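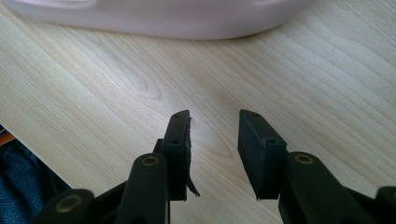

When does the new Badudell shop open, and do I need to book?

Doors open at 10am on the first morning of May, and you can just walk in. The only thing you need to book is a seat at one of the evening repair sessions.

Home Shops Repairs News Contact

Badudell is opening a second-hand homeware shop in Viltholm

Last updated: May, 7.40am
May - by Razia Naqvi

I've been writing these announcements for Badudell since we had one shelf in the back of somebody else's florist, so forgive me if I get a bit giddy with this one. We're opening a proper shop! It's at 32 Thiele Road in Viltholm, in what used to be the wallpaper place (a lot of you will remember the orange sign, and yes, we've kept it, it's going up in the stairwell).

The idea is the same as at our first shop. People bring us decent things for the home that they've stopped using, we clean them and mend what needs mending, and we sell them on at prices that won't make you wince. Lamps, casserole dishes, stools, curtains, bread bins, hallway bits and pieces. We don't take mattresses, and we can't take anything with a gas fitting.
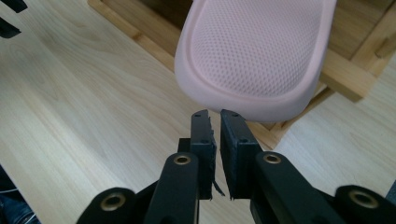 3 min read

The ground floor is the shop. It's one long room with good light until mid-afternoon, and Nhung Tiêu, our buyer, has laid it out by the part of the house things belong in, so you start at the front door and end up in the kitchen. I argued for doing it by colour and lost. Having walked through it a few times now I think she was right, especially for anyone who's just moved and is filling one room at a time.

Upstairs is for repairs. Marcelle Renaud will be running the evening sessions from 6.30pm, starting with chair seats and moving on to lampshades once everybody's fingers have recovered. Tickets are £3, tea included, and you take your own thing along to work on. If you haven't got anything broken at home (lucky you) there's always a box of our own stock waiting for attention, and Marcelle will happily find you a wobbly stool.

We've also had a lot of messages about drop-offs. Please use the side door on Pramach Lane and come before 4pm, as the lane gets horribly busy after that with people parking for the swimming pool. Ring the bell and wait - it takes us a minute to get down the stairs. Small things can come in a bag or a box. For furniture, send us a photo first and we'll tell you if we've got room.

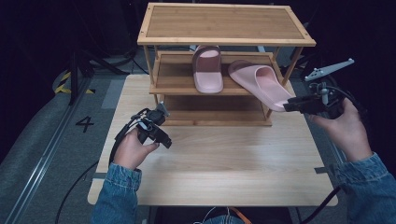
We'll collect bigger pieces too, as long as you're in Viltholm itself and there's somewhere to stop the van. Collection slots last 90 minutes and the driver rings before setting off.

One more bit of news: we're keeping the first shop open. I know there was a rumour. Lutfa Sikder is staying on as manager there, the hours aren't changing, and vouchers from one shop will work in the other.

For interviews, or to come and have a nose round before we open, get in touch with me, Razia, through the contact page. Mornings are best. Mayuree Inthanon looks after questions about stock and prices, and she's far more patient than I am.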